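Vom Wäschekorb, der niemals leer wird

Im Mai habe ich mir vorgenommen, endlich einmal mit unserer Wäsche ins Reine zu kommen. Wer hier schon länger mitliest, kennt das Thema, es kommt bei mir ungefähr so zuverlässig wie der Rhabarberkuchen. Andere Leute haben ein Arbeitszimmer, das sie nicht betreten mögen, oder eine Garage. Bei uns ist es die kleine Kammer hinter der Küche, in der die Maschine steht und der alte Sessel meiner Schwiegermutter, auf dem seit Jahren kein Mensch mehr gesessen hat, weil dort die saubere Wäsche liegt. Sauber, wohlgemerkt, aber ungefaltet. Mein Mann nennt ihn den Sessel mit Mantel.

Angefangen hat mein guter Vorsatz mit einer Socke. Ich suchte morgens um halb sieben eine zweite graue Socke für den Kleinen, der barfuß im Flur stand und sang, und ich grub mich durch den Berg und fand dabei einen Kissenbezug, den ich schon für verschenkt gehalten hatte, zwei Geschirrtücher und den Gürtel von meinem Bademantel (den hatte ich im Winter durch einen Schal ersetzt, was auch ganz gut ging). Die Socke fand ich nicht. Er ist dann mit einer grauen und einer mit Dinosauriern in den Kindergarten gegangen und war sehr zufrieden damit, aber ich saß danach mit meinem Kaffee da und dachte: so, jetzt reicht es.

Also habe ich gelesen. Es gibt ja zu allem etwas zu lesen! Man kann seine Hemden rollen, man kann sie hochkant stellen, man kann sie nach Farben ordnen wie in einem Stoffgeschäft. Ich habe mir sogar Körbe bestellt, die faltbaren von Surnlow, die man übereinander stapeln kann, und nach einem Wochenende Probe muss ich sagen, dass sie hübsch sind und dass der unterste immer der ist, an den man heranmuss. Yoga Nasution, mit der ich früher zusammen in der Bücherei gearbeitet habe und die vier Kinder großgezogen hat, lachte am Telefon nur sehr freundlich und fragte, warum ich überhaupt alles auf einmal falten wolle. Sie habe immer nur ein Bündel genommen. Einfach hineingreifen, herausziehen, was mitkommt, dieses Bündel fertig machen und dann Schluss, wenn man keine Lust mehr hat.

Das klang mir erst viel zu einfach. Ich bin jemand, der gern vorher sortiert, am liebsten auf dem Bett, nach Personen und dann noch einmal nach Fächern, und wenn das Bett schließlich voll ist, klingelt es oder jemand muss zum Schwimmen, und abends trage ich alles wieder zurück auf den Sessel. Insofern hatte ich wenig zu verlieren. 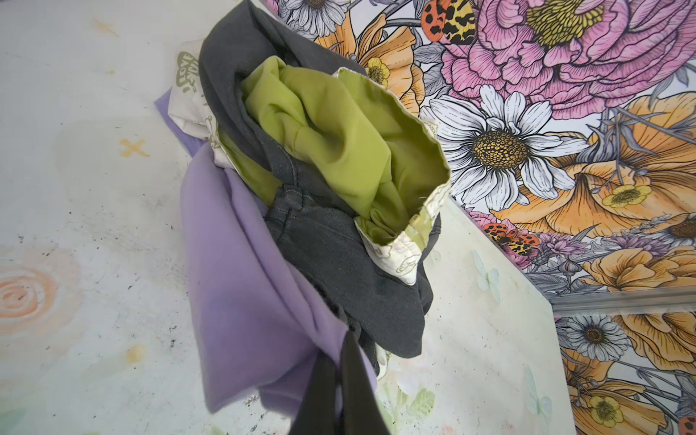
Meine erste Erkenntnis war, dass Wäsche aus der Maschine nicht einzeln kommt, sie kommt in Familien. Ein Teil kriecht in das andere, und man holt mit einem Griff gleich die halbe Verwandtschaft heraus. So ein Knäuel wie das auf dem Foto mag ich inzwischen richtig gern, das dunkelgraue Teil bildet das Rückgrat, etwas weiches Lavendelfarbenes hat sich darum gewickelt, und oben quillt es limettengrün heraus, als hätte jemand Salat eingepackt. Mein Trick dabei: Ich ziehe zuerst das, was am weitesten herausschaut, hier also das Grüne, und dann lockert sich der Rest meistens von selbst. Und zwischendrin steht auf dem weißen bedruckten Stoff auch noch »I LOVE YOU«, was man beim Wäschemachen ja sonst eher selten zu hören bekommt.

Früher hätte ich an so einem Bündel gezerrt. Das tut den Nähten nicht gut, und vor allem tut es meiner Laune nicht gut. Jetzt setze ich mich hin, nehme das Knäuel auf den Schoß und fummle es auseinander, während nebenbei das Radio läuft. Dicke Stoffe lege ich zuunterst auf den Stapel, die dünnen und rutschigen kommen obendrauf. Glatte, leichte Sachen sind ohnehin die schwierigsten von allen, die falte ich nur noch einmal längs und rolle sie dann ein, alles andere geht beim Tragen über die Treppe wieder auf. Bei Hosen bin ich altmodisch, Bein auf Bein, einmal in der Mitte und fertig. Und wenn etwas auf links gedreht ist, dann bleibt es bei den Großen eben auf links. Da bin ich streng geworden.

Mit den Kindersachen ist es komplizierter. Der Kleine zieht im Moment nur an, was eine Taschenöffnung hat, in die er Steine stecken kann, und die Große trägt seit Ostern ausschließlich Weiches. Es hat also wenig Sinn, alles in gleich große Fächer zu räumen. Ich habe jetzt für jeden eine Schublade, in der die Sachen liegen, die wirklich getragen werden, und die darf auch ein bisschen unordentlich sein. Der Rest liegt darüber, ordentlich gefaltet und ziemlich unberührt, und dort habe ich letzte Woche nachgeschaut und 16 Teile gefunden, die keinem mehr passen. Die gehen an meine Nichte, samt einem Schlafanzug, von dem ich mich nur schwer getrennt habe.

Zur Zeit, weil mich das bestimmt wieder jemand fragt: Ich stelle mir abends die Küchenuhr auf 20 Minuten, und wenn sie klingelt, höre ich auf, auch wenn noch etwas daliegt. Am ersten Abend bin ich trotzdem sitzen geblieben, fast 40 Minuten waren es dann, und am nächsten Abend hatte ich prompt überhaupt keine Lust. Seitdem halte ich mich an das Klingeln. Die Uhr ist übrigens die alte von Tirnum, die so furchtbar laut rattert, dass der Hund den Raum verlässt. Falls jemand von euch eine leisere kennt - gern in die Kommentare damit!

Ganz leer ist der Sessel bisher nicht geworden. Aber die linke Armlehne ist zu sehen, sie ist aus dunkelgrünem Samt, das hatte ich völlig vergessen, und neulich hat mein Mann sich auf das vordere Drittel gesetzt und dort seine Zeitung gelesen. Der Kleine wollte natürlich sofort auf den Schoß.

Die graue Socke steckte übrigens im Bettbezug, ganz hinten in der Ecke. Inzwischen fehlt die andere.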